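Tirka Küchentisch, README
Stand: Februar 2020, gepflegt von Rima Fakhoury, Fragen zur Hardware an Tamer Nassar

Kurz vorweg: Teleop-Daten von einem Roboterarm am Tisch. Aufgaben sind Kleinkram aus der Küche, also Sachen auf den Teller legen, Sachen vom Teller runter, Becher umstellen, Schüssel füllen. Ziel war rauszufinden, ob so ein Arm beim Aufräumen nach dem Essen schon irgendwas taugt. Antwort weiter unten, Spoiler: kommt drauf an.

Inhalt
1.547 Episoden gesamt
davon 492 mit Sprachanweisung auf Deutsch, Rest nur Aufgabenkürzel
2 Bediener (Rima, Tamer)
Pro Episode: Gelenkwinkel, Greiferöffnung, Kamerabilder, Erfolg ja/nein, Freitextnotiz
Die Notizen sind von Hand getippt und entsprechend. Bitte nicht parsen und sich dann beschweren.

Ordner
roh/ = alles wie aufgezeichnet, auch Abbrüche
sauber/ = ohne Abbrüche, Zeitstempel angeglichen
qudah/ = Konfiguration und Startskripte für Qudah (unser Aufnahmeprogramm)
notizen/ = siehe oben

Aufbau
Weißer Tisch, Spielzeugessen plus Geschirr, Toasterofen rechts. Position der Sachen wird zwischen den Episoden von Hand geändert, kein festes Schema. Kameras: mehrere Blickwinkel, eine davon klein am Handgelenk bzw. Greifer.

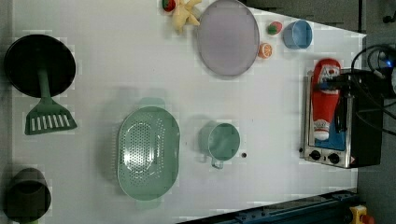
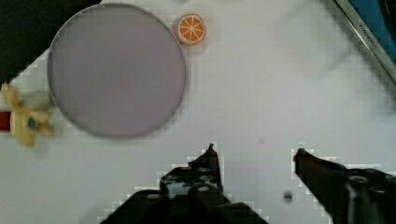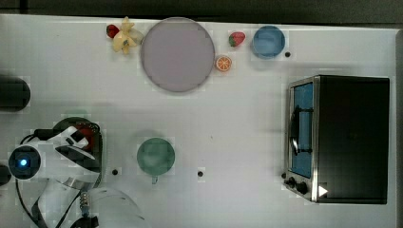
Aufgaben im einzelnen
teller_rein: ein Stück Spielessen greifen, auf den Teller. Läuft am besten. Orangenscheibe ist fies, weil flach, Greifer muss fast auf die Tischplatte runter.
teller_raus: umgekehrt. Ablageort egal, hauptsache Tisch.
becher: Becher am Griff oder am Rand fassen und versetzen. Am Rand geht, am Griff meistens nicht. Wir haben beides drin gelassen.
schuessel: Essen in die hellblaue Schüssel. Kleine Teile ok, Plüsch bleibt gern am Finger hängen.
ofen: Tür auf, nur auf. Wenige Episoden, viele davon Murks. Tür zu haben wir gar nicht erst aufgenommen.

Wie gut klappt das jetzt
Ferngesteuert: gut, nach etwas Übung. Tamer ist deutlich schneller als Rima, das sieht man auch in den Daten (Feld "bediener" beim Training unbedingt mitnehmen oder wenigstens gleich verteilen).
Autonom mit unserem Grodex-Modell: teller_rein brauchbar, solange nichts übereinander liegt. Becher so lala. Ofen nein. Ein Kind räumt den Tisch schneller ab, und zwar mit schlechter Laune. Wer von euch eine Maschine sucht, die echtes Geschirr mit Essensresten in die Spülmaschine räumt, ist hier falsch. Wir hatten nie Wasser oder echtes Essen auf dem Tisch, nix Glitschiges, nix Zerbrechliches. Aus diesen Daten auf eine richtige Küche zu schließen halten wir für gewagt.

Was uns überrascht hat: das Greifen selbst ist selten das Problem. Loslassen schon eher. Das Modell hält zu lange fest oder macht zu früh auf, dann rollt die Erdbeere weg und es sucht sie nicht. Einfach weiter im Programm, als wär nichts. Tamer meint mehr Daten mit Korrekturen, Rima meint anderes Modell. Offen.

Bekannte Fehler
- Handgelenkkamera teils unscharf bei schnellen Bewegungen, nicht aussortiert
- Arm verdeckt je nach Haltung einen guten Teil vom Tisch, in der Übersicht fehlen dann Objekte. Nicht als "weg" labeln!
- Ein paar Episoden aus dem August haben verrutschte Zeitstempel, in sauber/ korrigiert, in roh/ nicht
- Erfolg ja/nein wurde vom Bediener selbst gesetzt, also etwas optimistisch
- Aufgabenkürzel teller_rein und teller_rain sind das selbe, Tippfehler, kommt in roh/ noch vor

Aufteilung
Training und Test nach Aufnahmetag getrennt, nicht zufällig mischen, sonst habt ihr fast gleiche Tischordnungen in beiden Teilen und freut euch über Zahlen die nicht stimmen.

Nutzung
Intern und für Partner aus dem Projekt Zimetow frei. Weitergabe nach draußen bitte vorher mit Rima klären.

Todo
Ofen neu aufnehmen, diesmal mit langsamerem Arm
Anweisungen für die restlichen Episoden nachtragen (Freiwillige?)
Notizen entrümpeln
Stapeln von Tellern, dafür brauchts erstmal einen zweiten passenden Teller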